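Storage and benches check – small parts room, Nurkden site
Checked by: Clodagh Ó Ceallaigh
Period: May, morning round, started 9.15

1. Floor and walkways
Clear between the door and the back wall. One pallet truck left across the marked line, moved during the check.
Result: pass

2. Shelving
Load labels in place on all bays. The middle bay is marked for 600 kg and is well under that. A foot plate on the Żak unit by the window has a missing bolt.
Result: action needed – fit bolt, job number 1183

3. Bench surfaces
No splinters or lifting edges found. Coiled cords left out on the bench should go into a bin at the end of each task. They roll, and they catch on sleeves.
Result: pass with comment 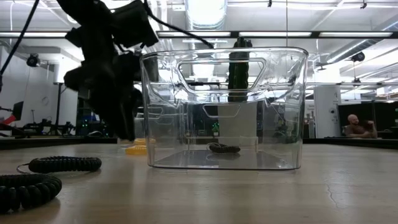

Item 3 – coiled cords, one in the clear bin and two on the bench top.

4. Clear plastic bins
Check each bin for cracks at the rim and round the handle openings, and for sharp edges underneath. All bins on the Husmont list were picked up and turned over. Two had hairline cracks near a corner and have been withdrawn. Do not tape cracked bins and put them back into use.
Result: action needed – order two replacements

5. Sorting and contents
Bins should hold one kind of item each, and nothing should stand higher than the rim if the bin is going to be stacked or carried.

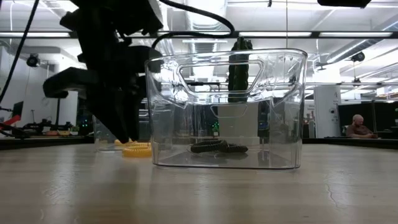

Stacking is still the weak point in this room. The written limit is 18 kg per bin and staff know it, but height gets less attention and the sheet on the wall says nothing on the subject. A tall piece like the dark green ridged one, with its tip above the rim of the large bin, is enough to stop the next bin sitting flat. The same goes for small items left against the side of a bin, as with the yellow ring touching the wall on the left – lift the bin and they get knocked to the floor. I have asked for a line on both points to be added to the sheet.
Result: action needed – update wall sheet

6. Lighting
All fittings working. Some glare off the bins but labels can be read.
Result: pass

7. First aid and fire
Extinguisher in date, pin and seal in place. Eyewash bottle is due for changing within 30 days. Plasters low, restocked from the Zasau cupboard.
Result: pass with comment

Outstanding from last check: door closer still slams. Reported again.

Signed: C. Ó Ceallaigh
Copy to: site office, small parts noticeboard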